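From: Yevdokiia Panasiuk
To: Trarnitz Festival Partners List
Date: Aug 24, 2023
Subject: Re: [partners] Gate times, ticket exchange and vendor load-in for the December concerts

Dear partners,

Thank you to everyone who wrote in after the last notice. Several presenters raised the same points, so I am replying to the full list. Mr. Kinyua's message is quoted in part, with the festival office's answers under each section. Anything not mentioned remains as set out in the partner agreement.

Mwangi Kinyua wrote:

> Dear Ms. Panasiuk,
>
> I am writing for the Plira Singers and for two of the smaller ensembles
> that share our rehearsal space. The draft schedule has the doors of
> Levchenko Hall opening one hour before each evening concert. Last year
> our audience was still in line when the first piece began, and the
> ushers had no instructions about late seating. Could the office confirm
> whether the doors will open earlier this time?

Doors to the lobby will open 90 minutes before each evening concert. Doors to the hall itself will open 45 minutes before. Patrons may use the coat check and the refreshment counter in the meantime. Late arrivals will be seated at the first break in the program, and each ensemble is asked to mark a suitable break on the program form. If no break is marked, the house manager will choose one.

> We would also like to know how many seats are being held back. Our
> members have been told that the hall seats 443, but the online seating
> chart seems to stop short of that.

The capacity of Levchenko Hall is 443, and that figure includes the side balcony. The balcony is not on public sale at present. It will be released if the main floor sells out. Each performing group may request 10 complimentary tickets per concert, to be claimed by name at the box office. Unclaimed complimentary tickets go back on sale half an hour before the performance.

> Several of our regular patrons bought passes for the whole series and
> now find that they cannot attend every night. The website says no
> refunds. May they exchange?

Series passes are not refundable. A pass holder may exchange one evening for another, subject to availability, by contacting the box office at least two days in advance. Passes may also be given to another person for a single evening. The holder should tell the box office the name of the guest so that the pass can be left at the window. Single tickets may be exchanged once, with no fee.

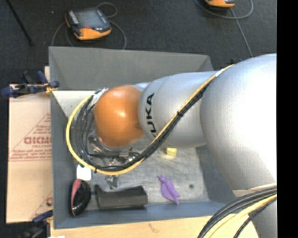
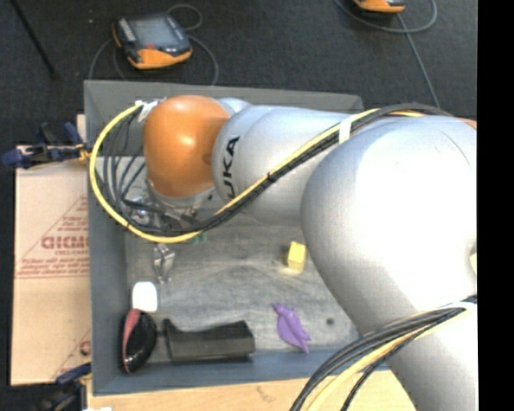 KUKA robot arm over a gray bin, two views

> The load-in times worry me most. Our percussion takes far longer to
> bring in than the schedule allows, and the brass ensemble is listed
> for the same door at the same time.

Mr. Sirko has revised the load-in schedule, and the new version replaces the one sent with the first notice. No two ensembles will share a door. Percussion and other large instruments will enter by the north door, where there is a ramp. All other groups will use the stage door. Vehicles may stop at either door to unload but must then be moved to the upper parking lot. The lane behind the hall has to stay clear at all times for emergency vehicles. In an emergency, please call 911 first and then notify the house manager at the stage desk.

Food and merchandise vendors will load in through the lobby and must be set up before the lobby doors open. Ensembles that wish to sell recordings may have one table each. Please bring your own cash box. The festival does not take a percentage of recording sales and does not provide staff for the tables.

> Finally, is there any news of the opening program? We have seen two
> different versions, one with the children's chorus and one without.

The children's chorus will take part. The correct order for the opening concert is as follows:

Welcome from the festival board
Trarnitz Children's Chorus, conducted by Svyatoslav Hordiienko
Plira Singers
Intermission
Levchenko Chamber Winds
Combined finale, all groups

The finale will be rehearsed on the afternoon of the opening concert. Scores have been mailed to section leaders. Singers who have not received one should ask their section leader before writing to the office. Mr. Hordiienko asks that the chorus be released directly after the first half on the nights when it is not needed for a finale, and the board has agreed.

> With thanks for your patience,
> Mwangi Kinyua

Three further items, which did not come up in Mr. Kinyua's message:

1. Program notes. Notes and biographies are due to Miroslava Pylypenko by the end of next month. The limit is one page per group. Text received after that will appear on the website but not in the printed program.

2. Recording. Audience members may not record the concerts. Each ensemble will receive a sound recording of its own performance for archive use. Groups wishing to release any part of it should write to the office for the permission form.

3. Accessible seating. There are 4 wheelchair spaces on the main floor, each with an adjoining companion seat. These are booked by telephone only. Please do not send patrons to the online chart for them.

Corrections to the names of performers should be sent to Ms. Pylypenko directly. Questions on load-in and parking should go to Vitalii Sirko. For all other matters, please reply to this address and leave the subject line unchanged, so that your message is filed with the others.

Sincerely,

Yevdokiia Panasiuk
Partner Relations
Trarnitz Winter Music Festival

_______________________________________________
You are receiving this message as a member of the Festival Partners List.
To leave the list, send a message with the word "unsubscribe" in the subject line.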